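Search this site Search

FOR IMMEDIATE RELEASE
March 21, 2022

City of Pelupessy Moves Non-Emergency Reports to New Desk, Frees Patrol Time

PELUPESSY - The Pelupessy Police Department opens its non-emergency report desk this week. Noise, parked cars, lost property, old graffiti, fender benders with no injuries. All of it goes to the desk first. Patrol stays on the road.

Chief Henryk Borkowska made the announcement at the Grudex Avenue station. Short event, about the weather.

"Officers were driving across town to take a report on a missing bike seat," Borkowska said. "A good report, somebody should take it. Doesn't need a patrol car."

Last year the department wrote 2,572 reports that fit the desk's list. Average wait for an officer on those calls was 179 minutes. Callers complained, and they were right to. The goal for the desk is a call back inside an hour during open hours. No promises yet on nights.

How it works. Residents call the regular non-emergency line, same number as before. A dispatcher sorts the call. If it's on the list, it goes to a desk officer who takes the report by phone and gives out a case number before hanging up. Insurance companies get the same report they always got. In person is fine too, Grudex Avenue lobby, use the side door untill the front steps are fixed.

The desk is staffed by 8 people, 3 of them sworn officers on light duty. Hours are 7 a.m. to 9 p.m. Calls outside those hours go in a queue for the morning. 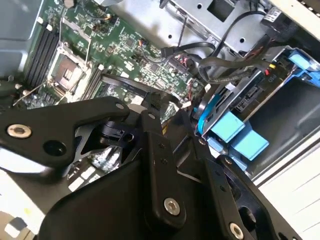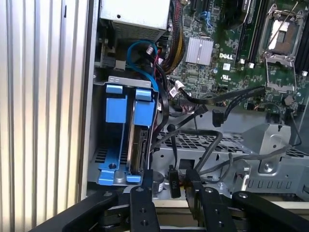
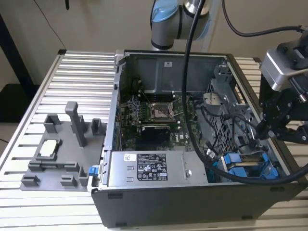

Inside an open desktop computer.

Anything in progress is still 911. Break-in happening now, 911. Crash with someone hurt, 911. Smell of gas, 911. The desk does not change that and dispatchers will not send an emergency over to it.

Funding comes out of the existing overtime line. No new tax, no new fee. City Council approved the move on a split vote after two long hearings. Council Member Johannes Engelbrecht voted no and asked that the concerns of the Wodeck neighborhood be put on the record. Residents there worry that fewer patrol cars stopping for small stuff means fewer patrol cars, period.

"People on my side of town want to see a face," Engelbrecht said. "A case number over the phone isn't the same thing. I'll be watching the numbers."

The department will post call counts and wait times by neighborhood every month. First full review goes to Council in August. Council can end the program at that point or extend it another year.

Desk supervisor is Sgt. Hina Mughal, 14 years with the department, most recently on the Rosum Park beat. She is taking invitations from block groups and will come out evenings. Call ahead, her calender is filling up.

"Bring the complaints," Mughal said. "I'd rather hear them in a church basement than read them online."

Interpreters are available by phone at no charge. Ask the dispatcher at the start of the call.

Photos and video can be added to a report after the case number is issued. Reports can't be filed by text message at this time.

Media contact: Ernő Takács, Public Information Office, City of Pelupessy. Interviews with Chief Borkowska by request, mornings only. Reporters who want to sit in at the desk need to sign a privacy form first, allow a day for that.

###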